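Bench notebook, Humthorpe workshop
11 May 2025

Spray bottles again. I said in the last entry that I wouldn't spend another page on these, and I'm spending another page on these.

The question, for anyone reading who missed it: do we keep buying clear bottles with trigger heads for wiping down the tables, or go over to the refillable ones Zuccaro keeps pushing. Their sheet says the trigger "delivers a consistent mist for the life of the bottle." Whose life? A trigger that mists nicely on the first day proves very little. I've had plenty that did that and were dribbling down my wrist a month later.

What I want from a bottle is dull stuff. It should stand up by itself when it's nearly empty. It should let me see what's left without shaking it. The neck should be narrow enough to get hold of, because that's where everybody grabs it. The clear plastic kind does well on the second point and I'll give it that. Every smudge shows on it too, and I'm not convinced that's a fault. A bottle that looks grubby gets washed. An opaque one just sits there being grubby in private. 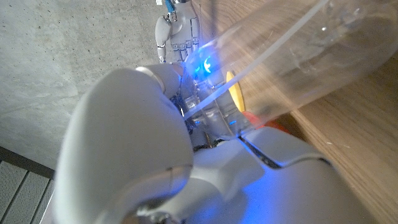
Goston disagrees, and wrote under the last entry that clear plastic is a bad idea for anything left near a window, that the contents go off sooner, and that I'm judging bottles on looks. Fair on the window. I moved our spares to the cupboard. As for "go off sooner," I'd like to see something better than a hunch. It's water and a little dish soap. I asked what exactly was going off and haven't had an answer.

Did the fill test anyway. Put 200 ml in each of two bottles, one of ours and one Zuccaro sample, and gave both 80 pulls into the sink. Ours came out lower, so it's throwing more per pull. Before anyone gets excited: I have no idea whether I pulled them equally hard, and my hand was tired by the second one. I wouldn't hang a purchase on it. Should be repeated with the order swapped.

Separate matter, the table. Walnut grain hides streaks, and that makes it a poor surface for deciding whether a cleaner leaves streaks. Somebody wrote "no residue" on the Nukus sheet after wiping this very top. Of course there was no residue, you couldn't see it if there was. Check with the lamp low and from the side, or do it on the black tile.

Also on the table: the tape outline stays where it is. I know it's faint. If you peel it to clean under it, put it back along the same lines. And please don't spray over the fruit. Move it or cover it first. I don't care how mild the soap is meant to be.

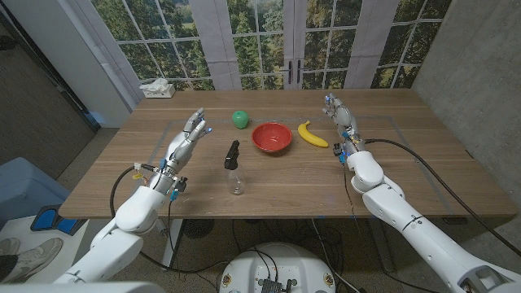 Table with tape outline: apple, bowl, banana, clear spray bottle with black trigger head.

To do: repeat the pulls, swapped. Look at the triggers again in July, and write down the bad ones as well this time. Ask Zuccaro if the heads are sold alone, as I'm not buying a whole bottle to replace a spring. Black tile is behind the paper towels.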